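Flulberg Piezo Nanopositioning Stage, 80 Micron Travel
Resold by Ilik Surplus & Supply
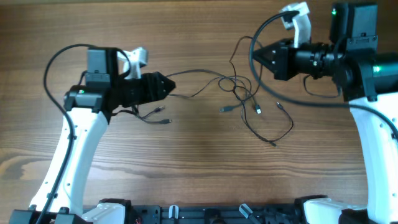

The maker's sheet says this stage will hold position to less than a nanometer. Read the small print. The figure was taken with no load, in a vacuum, with the closed-loop sensor filtered down to a crawl. On a normal bench, with a sample holder bolted on and a pump running down the hall, expect worse. How much worse depends on your floor, and we can't test your floor.

What you get is a single-axis flexure stage driven by a lead-based ceramic stack, with a capacitive sensor and a six-foot cable. Full travel is 80 microns in open loop. In closed loop it is 70, a number the brochure puts on page 6, well after the large type.

Creep and hysteresis
All ferroelectric ceramics creep. After a large step the stage keeps drifting, and only the sensor loop pulls it back. The "near zero hysteresis" claim applies with the loop closed. Run it open and you will see the usual fat curve, same as the Wanolska stage that costs a good deal less.

Temperature
Rated to 80 C. We would stay well below that. Heat the stack for long enough and it starts to lose its poling, and the warranty does not cover a stack that has lost its poling.

Controller
Sold separately. The Sotiropoulos three-channel unit works and is the one we keep in stock. Flulberg's own controller has a nicer screen. We have not measured any difference in noise between them, though Flulberg tells us there is one.

Lead-free version
Announced last March. We have asked for a sample and have a flyer.

Specs
Travel, open loop: 80 microns
Travel, closed loop: 70 microns
Body width: 51 mm
Mounting holes: 6, metric only
Vacuum version: special order, no returns

Price on request. Ask for the test report that goes with your serial number before you pay. A typical curve from the catalog is no substitute.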